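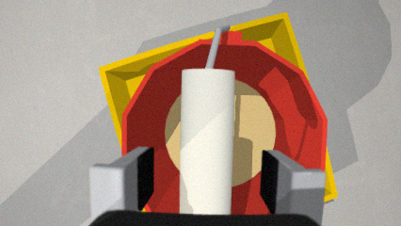 I have moved apartments three times since college and each time I swore I'd own less stuff by the next one. This April I moved again, 214 miles, with more stuff. Packing brings out a strange kind of logic in me. Anything that can sit on top of something else counts as put away, so a red bowl goes on a yellow tray and I feel like I've dealt with the kitchen. Then I have to pick up the pile, and the kitchen has to be dealt with all over again.

The movers were from a company called Drallwood, and they quoted me $949 over the phone for what I described as "a one-bedroom, pretty minimal." I'd like to apologize to the two men who came. There were 43 boxes. Eleven years of extension cords, a fondue set, a box marked MISC and a heavier one marked MISC 2.

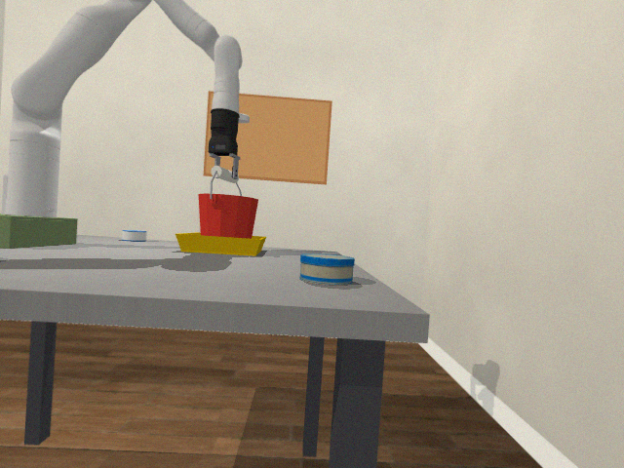 My mother's approach to moving is to throw out everything and mourn it later. Mine is to keep everything and be annoyed by it daily. She once gave away a perfectly good mop because she didn't want to look at it in the new place, then bought the same mop. I'd have kept it, along with whatever it stood in. I can't part with a bucket, least of all a red one with a handle, and I've never once washed a floor the week I moved in.

The new place is on Trostesar Street, up a flight of stairs the listing called "charming." The landlord left me a list of rules, one of which concerns wind chimes. I don't own wind chimes. I've thought about getting some.

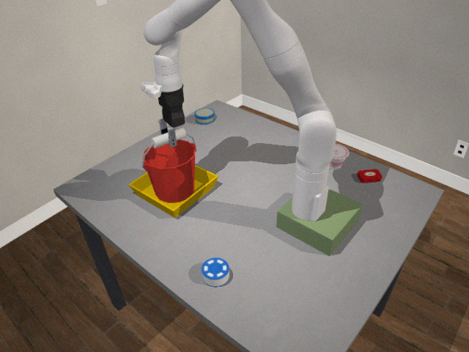
A gray table with room to spread out.

Six months on, MISC 2 is still taped shut in the hall closet. I've gone this long without whatever's in it, so by any sane rule it should go straight to the curb. I put a lamp on it last night. It's a good height for a lamp.

Posted 2021-10-05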